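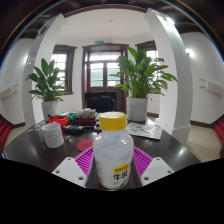
I've lived in the same rented flat for 31 months and I still don't own a proper dining table, and I've decided that's fine. What I won't budge on is the shared lunch at work.

Leblanc, where I do the accounts, got rid of ours in March. We used to stop at half past twelve, all of us, and eat whatever we'd brought. Now there's a voucher from Andatis loaded onto your phone every month and you're meant to go and "choose your own break". Mine came to 788 dollars over the year, and I'll admit I spent every cent of it (mostly on laksa, no regrets). But I'd hand the lot back tomorrow for a long bench and a kettle that works.

My boss reckons people like the flexibility. Some do! If you've got kids to ring or a gym to get to, a fixed lunch is a pain in the neck, and I'm not going to pretend otherwise. I skipped plenty of them myself when the quarter was closing. Still, I learned more about that business over leftovers than in any meeting - who was drowning, which customer was about to walk, why the Bovinitz orders were always late. You don't get that from a bloke eating a wrap in his car.

And the food was better. People showed off a bit. There was a run of dumplings one winter that I still think about, and a truly awful tuna bake that did the rounds for two days because we were all too polite to bin it.

I had a contract at Ustau years ago where they'd kept lunch going through two office moves and a flood. Same time, same long table, bring your own or share. It cost them next to nothing. The new starters knew everyone's names inside a fortnight, and I've been at Leblanc since before the carpet was changed and there's a fella in dispatch I've only ever emailed.

So I've booked the small meeting room for half past twelve, every day until the end of August. I put "stocktake" in the calendar. Bring a fork.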